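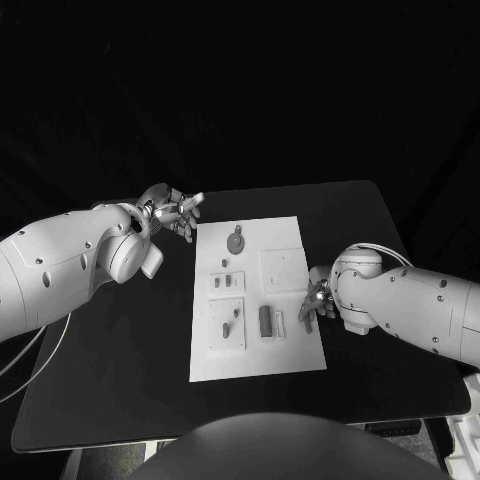

Minutes: Arm cell fault review

Home | Minutes | Actions | Contacts

Posted Friday by Chia-hao Yip
6 comments | Share

1. Fault on the right arm

The right hand failed to let go of the rod at the end of the placing step. The arm then began its return move with the rod still held, and the Cirness controller stopped it on over-force. Stop time in the log is 21 seconds after the release command. The left arm was holding nothing and stayed where it was. No injuries.

Chia-hao Yip asked why the stop took so long. The force limit had been raised for the Fluvberg trial and was never put back. Agreed that this is the more serious of the two problems.

2. Cause

Not settled. The hand had done around 2000 grips since its last service. Konix think a finger tendon is sticking. Chaturvedi have seen the log and suspect the release command was dropped. The cable over the right arm joint was checked for chafing and none was found.

3. Work on the parts sheet

The white plates and dark pegs stay laid out on the paper as before. It was noted that the large square plate is hard to pick out against white paper. Try a grey sheet. Left over to next meeting.

4. Actions

Force limit back to 20 N on both arms before any restart. CY
Hand to Konix for inspection. CY
Add a check that the fingers are open before the return move. Chaturvedi
No one to reach over the table while the arms are powered. All

5. Any other business

Foam packing by the table to be cleared.

Previous | Next | Back to all minutes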